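**Wood surfaces at Tostilstead: what we are changing**

The shared work room at Tostilstead has been in steady use since it opened, and the wood in it gets more wear than anything else in the building. Members at Tallside have asked how we look after it, so this item covers the care routine and what is planned for March.

The wood has a strong, wavy grain in reddish brown, and most people like it. It does make marks hard to spot. Rings and fine scratches get lost between the darker and lighter bands, and by the time someone notices them they are usually old. Please wipe up spills when they happen – a dry cloth first, then a damp one.

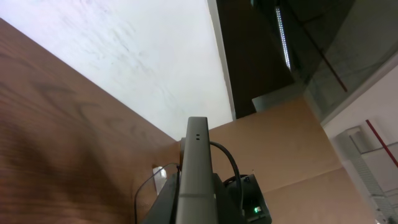
Can I use the kitchen spray on the wood?

Please use plain water and a drop of dish soap. The kitchen spray is meant for tile and steel and will dull the finish over time. Soap and clean cloths are in the cupboard by the door.

The yearly wax and touch-up will be done by Pretorius, the same firm that did the doors at Osuvby. They have quoted $1,354 for the room, and that covers materials. The work takes 2 days, and the wax then needs another 40 hours before anything heavy can go back on it. The room will be closed for all of that time. Dates will be posted on the door.

The white wall behind the table is on the list too. It has picked up gray scuffs and smudges, plus a small red-orange mark higher up. We will try a damp sponge before we think about paint. If the marks stay, the wall will be repainted in the same flat white – we have 4 cans left in the store room.

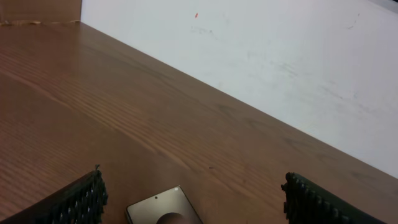 *The table and the white wall, Tostilstead work room.*

Until the work is done, please keep tape off the tabletop and lift things when you move them. Anything left in the room when it closes will be boxed and kept at the Tallside desk.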